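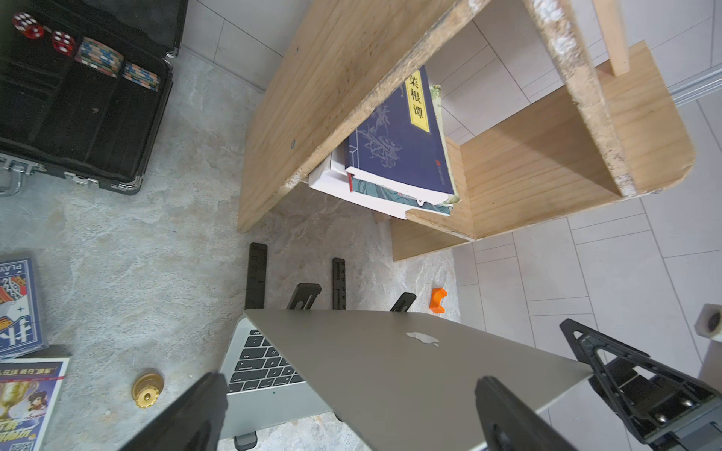

5. Teaching the arm to handle a laptop lid

By now your Avar should be built, wired and able to pick up a soft block without flinging it across the room (if it can't, go back to section 4, I'll wait!). This section is the one I get the most mail about. I do all of mine on the living room floor, between the bookshelf and whatever games are out, and the steps assume you're working somewhere just as ordinary.

Before you start

You'll need the arm with the wrist camera plugged in, both black fingers fitted, a laptop stand, and a laptop you could stand to lose. Mine is a silver MacBook. Back it up first, please. Jonatan Boström skipped that and still writes to me about it.

5.1 Place the stand

1. Put the stand flat on the floor with the uprights at the far side from the arm. I work on tile, and a stand can creep on tile, so push it with one finger and see if it moves. If it does, stick a rubber dot under each foot.

2. Set the laptop on the stand and open the lid partway, far enough that the wrist camera gets a view of the keyboard between lid and base. If you can read "tab" and "caps lock" in the preview, you're in good shape.

3. Clear anything you don't want swept up by the elbow. I'm bad at this one. Books on a low shelf are fine as long as the arm can't reach that far, and a case of poker chips is fine too until you catch the latch with a finger and spend the evening on your knees.

5.2 Set the grip

4. Open the settings page and go to Fingers. Set the closing force to 8. The Civgate board ships with it at 28, fine for wooden blocks and way too much for a screen.

CAUTION: Never test a new force value on the lid. Close the fingers on a folded towel first, every single time, even when you only changed it by one.

5. Set the wrist offset. Mine is 1,434 counts, but motors differ, so start there and nudge it until both fingers come in level in the preview.

6. Save. (The page doesn't ask! If you close it, your numbers are gone.)

5.3 First moves

7. Drive the arm in slowly by hand control. I like one finger low by the corner of the base and the other up near the lower edge of the lid, but try it both ways around.

8. Stop there and look at the preview. You want to see both fingers and a good piece of the lid. If the laptop hides a finger, tilt the wrist up a little and come in again.

9. Move the lid a tiny amount and back off. Do this 3 times before you try a bigger move, and keep your other hand on the stop switch.

NOTE: A shiny logo can throw off the auto exposure. Yuk-lan Lo wrote in to suggest locking exposure before the approach, and I've done it that way ever since.

If the stand tips toward you at step 9, you're pushing too low. Back out, raise the finger a bit and start again from step 7. If the arm buzzes and won't move at all, check the wrist cable before you touch the settings.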